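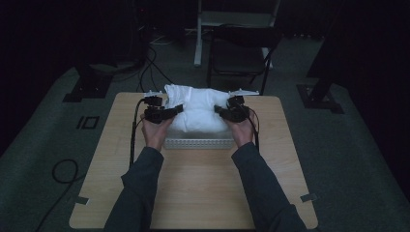 Sowmya Hegde objected, when she read the first draft of this section, that a person with a gripper in each hand is still a person, and that such a demonstration will contain habits of the wrist which no arm can copy. We think the objection is fair, and we have organised the section partly as an answer to it.

Figure 3. Two-handed demonstration with hand-held grippers. The cloth is pressed from both sides above a metal container.

3.2 Collection of demonstrations

We compared two ways of showing the task to the robot. In the first way, the demonstrator holds the grippers directly and does the work on the table (Figure 3). In the second way, the same person sits at the remote-control station and moves the two arms of the robot through a pair of handles. The task was the same in both: a piece of soft fabric must be gathered, held between the grippers and placed with respect to the container.

All demonstrations were collected at our Nurdale laboratory during May. After removal of incomplete recordings, 810 demonstrations remained for the hand-held condition and 51 for the remote one. This difference in number is large, and it reflects how tiring the remote station was for our demonstrators. To avoid an unfair comparison, we also trained a policy on 51 hand-held demonstrations drawn at random from the full set.

Demonstrators were asked to keep the elbows low and to turn the wrist slowly. This instruction was added after the pilot, in which many of the recorded motions were outside the joint limits of the Kotian arm. We did not correct the remaining motions by hand – they were filtered automatically, and a demonstration was discarded if the arm could not reach two or more of its positions.

Fabric makes the question of grip force difficult. With the hand-held grippers the person feels some of the resistance of the cloth through the handle, and stops closing at a sensible moment. At the remote station this feeling is absent, and the demonstrators told us that they judged the grip by the colour and shape of the folds on the screen. We therefore recorded the opening of the jaws in both conditions, but we make no claim here about the force itself.

The policies were trained for 2000 epochs with identical settings, which are listed in the appendix.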